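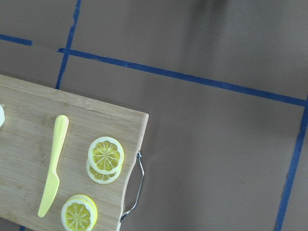 Do I need to re-tape the table every time the club meets?
Only if a strip has lifted or somebody has changed the paper. Press the edges down with your thumb before you start and you're usually good for the whole session.

Section 4. Laying out the kitchen task

I wrote this part after our December practice, when Leif and I spent most of a Tuesday chasing a problem that was really just a board in the wrong square (sorry, Leif!). Do it in this order and you'll have a much nicer evening than we did.

1. Switch the arm to hold and wait for the light on the controller to go steady.
2. Put the cutting board on the left side of the grid. A little crooked is fine, I like a bit of angle in the practice runs.
3. Set the lemon slices and the yellow knife on the board. Stack some slices and leave others apart, and change it up between runs.

Note: write the run number on the log sheet before you touch anything else. Our Kirnevard log is up to 1,387 and I'd love to keep it free of gaps.

4. Bowl in the middle, in front of the base. The egg and the spoon go inside.
5. Tray on the right, with the avocado on it.
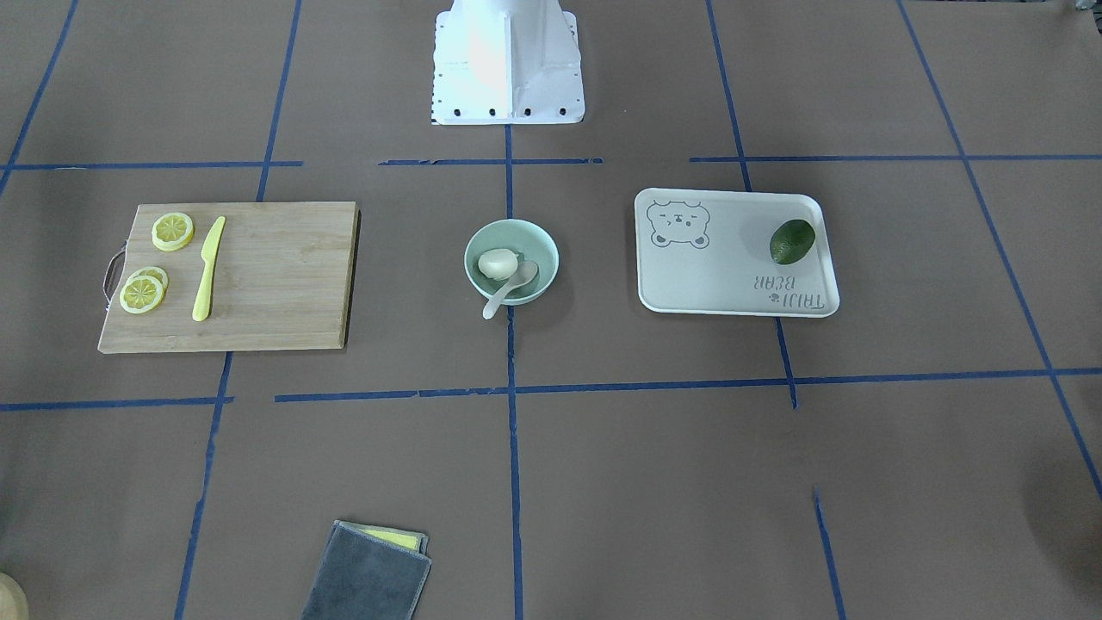
6. Walk around to the operator's side and check that you can reach the stop button without leaning over the table. If you can't, move your chair now, please!
7. Open Clisteo, load the kitchen profile and set the speed to 200. New members stay at 200 for their first 19 runs. After that, ask Faustine and she'll unlock the higher setting for you.
8. Press Start and keep your hands in your lap until the arm parks itself again.

Caution: never reach in to fix a slice while the arm is moving. Hit stop, wait for the steady light, then fix it. I've had my knuckles rapped at low speed and it still stings.

If the arm stops short of the board, go back to step 2 before you start fiddling with the calibration. Section 5 covers calibration, and you'll want Gijs with you for that one.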